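How to Set Up a New Front-Loading Washer and Sort the First Load
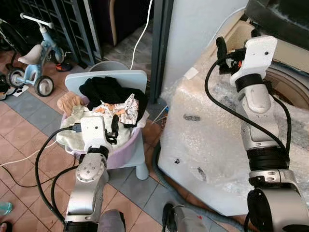
Basin of clothes on a child's stool, next to a front loader still in its bubble wrap.

By Desmond Montoya
December 8, 2019

A new washer usually sits in its packaging for a day or two while you clear space for it. You can sort laundry in the meantime, but do not run the machine until the steps below are finished.

What you need
Scissors with blunt tips
The wrench that came with the machine
A level
A bucket
A basin for the clothes

1. Take off the wrap. Cut the bubble wrap along the back of the machine, away from the door and the control panel. Pull it forward in one piece. Check the cabinet for dents before you throw the wrap out, especially where the plastic has holes in it.

2. Remove the shipping bolts. They are on the back panel. Loosen each one, slide it out with its spacer, and snap in the plastic covers. Keep the bolts in a labeled bag. You will need them if you move.

3. Connect the hoses. Hot goes to the left inlet on most models, but read the label. Hand-tighten, then give each nut a quarter turn with the wrench. Hold the bucket under the valves when you open them.

4. Level the machine. Set the level on top, front to back and then side to side. Turn the feet until the washer does not rock, and tighten the lock nuts.

5. Run one empty hot cycle. Use a little detergent and no clothes.

6. Sort the load. A basin raised on a low stool saves bending. Keep dark clothes away from white prints and light towels. Fleece picks up lint from towels, so wash it separately, inside out, on cold.

7. Load loosely. Fill the drum no more than 80 percent. Wipe the door gasket afterward and leave the door open until it dries.

If the washer walks across the floor during the spin, stop it and go back to step 2. A bolt left in is the usual cause.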